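The Shoe Man of Bamorport Takes His Time

When I finally got Keegan Landry to sit still for an hour, it was four in the afternoon and he still had three pairs of boots to finish before supper. He made me tea anyway, and moved a stack of soles off the good chair so I could have it, and then he asked me so many questions about my mother's knees that I began to wonder who was interviewing whom.

Landry has been repairing shoes in Bamorport for most of his working life. He started at Gornel, the old department store on the hill, where there used to be a repair counter in the basement next to the key cutting. When Gornel closed the counter he bought the stitching machine from them for 500 dollars, borrowed a truck, and set up on his own. The machine is still running. He oils it first thing every morning, before his coffee.

"I didn't have a plan," he told me. "I had a machine that weighed more than I did and a landlord who liked me. My wife said give it one winter. So we gave it one winter, and then another, and after a while we stopped saying it."

He called the shop Pakzad, after the family who had the premises before him and sold luggage there. Their sign was a good one, he says, and a new one would have cost him 1770 dollars he didn't have. People have been calling him Mr. Pakzad ever since and he answers to it quite happily.

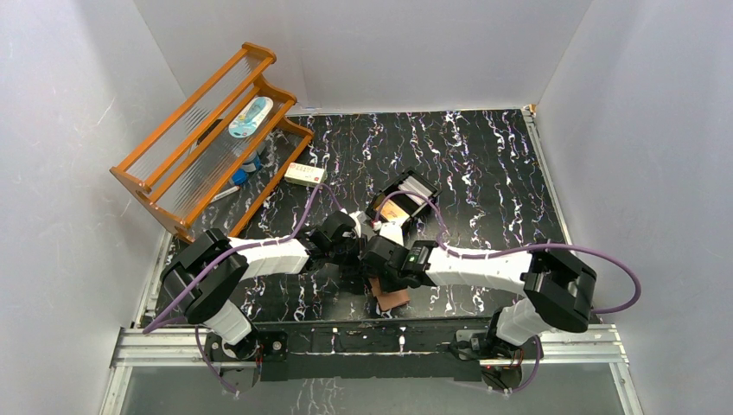

What kind of shoe is worth repairing?

"Anything you'd miss," Landry said. "I know that sounds soft, but it's how I decide. If the upper is sound and the sole is stitched, I can keep it going for years. If the sole is glued I can often still do it, I just have to tell you that the repair may cost what the shoe cost. Some folks say fine, do it, I got married in them. Then I do it."

He does turn work away. Cracked leather across the toe is the big one, the kind you get from drying wet boots on a radiator, and he gave me a good ten minutes on radiators, which I will spare you except to say stuff them with newspaper and leave them in the hall. He will also not dye a suede shoe a lighter color, no matter how nicely you ask.

February is his busiest month. The salt gets into everything by then, and people who promised themselves in the fall that they'd get their heels seen to come in all at once, looking sheepish.

Last year he fixed 3125 pairs. He knows because he writes every one of them in a ledger, with the customer's name and a few words on the job, and he let me turn the pages for a while. There were a great many heels, a clarinet strap, and one entry that just said "dog again."
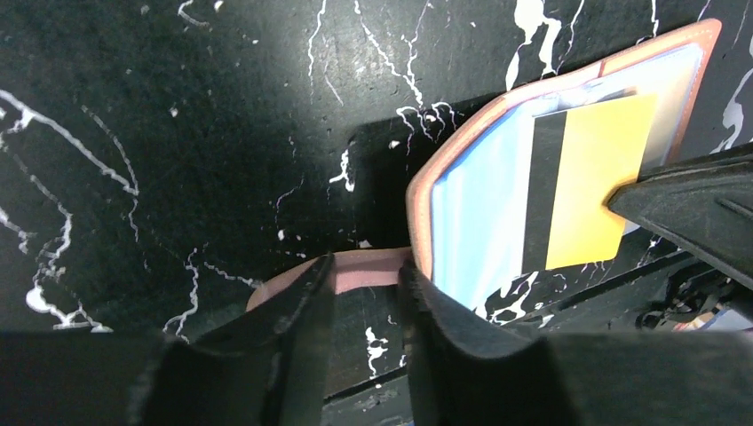 For the past two years he has had help. Hyun-seo Ra came in with a broken zipper on a boot, stayed to watch him replace it, and was back the next morning asking if he ever took anyone on. She had been working in the office at Jomik, the paint supplier, and says she was restless there without knowing why.

"He made me cut heel blocks for a month," she said, laughing. "Only heel blocks! I went home and dreamed about them. Then one day he handed me a lady's brown brogue and went out for a sandwich, and I understood that was the exam."

And how did she do?

"The brogue was lovely," Landry called from the back, over the sound of the finishing wheel. "The sandwich was terrible."

Ra now does most of the stitching and all of the zippers, and she has talked him into taking cards. They have saved roughly 2000 dollars toward a second machine, and she has her eye on one a retiring cobbler up the coast wants to sell. Landry would like to go and hear it run before he says anything one way or the other. He is hoping to drive up once the boots slow down.

I had brought along my own winter pair, feeling a bit foolish about it, and on my way out I set them on the counter. He turned them over, pressed the heel with his thumb, and wrote me into the ledger. They'll be ready when they're ready, he said, and did my mother know about putting cork in her insoles?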